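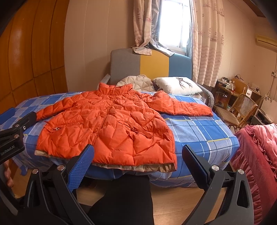

¿Se dobla el plumífero con la cremallera cerrada o abierta?
Cerrada hasta arriba, con el cuello levantado, y las mangas se meten al final.

11 de mayo de 2018. Cuaderno de taller, ropa de invierno.

Sigo con el guardado de temporada. Hoy toca la chaqueta naranja acolchada. La extiendo sobre la cama, encima de la sábana de cuadros azules, con el delantero hacia arriba y las mangas abiertas. La mesa del taller se queda corta para esto, las mangas cuelgan y tiran del hombro.

Orden que he seguido:
Vaciar bolsillos. Cerrar también las cremalleras pequeñas.
Alisar con la palma desde el cuello hacia el bajo, sin apretar el relleno.
Manga izquierda sobre el pecho, luego la derecha.
Bajo hacia arriba en dos pliegues. Mirar que el forro beige no quede pellizcado.
Esperar 5 minutos a que salga el aire antes de meterla en la funda.

La funda es la Nygård de tela, talla mediana. La de plástico de Wikgate la descarto para pluma: en noviembre saqué de ella un chaleco aplastado y tardó dos días en recuperar volumen. Para mantas vale.

Etiqueta 2424, caja 11, estante de arriba. En esa caja quedan los guantes y el gorro Oltitia, que van al fondo.

Pendiente:
Repasar la costura del puño derecho del anorak gris (hilo del 14, el Dramach).
Comprar bolsitas de cedro, las viejas ya no huelen.
Copiar los números de las cajas en la hoja de la puerta.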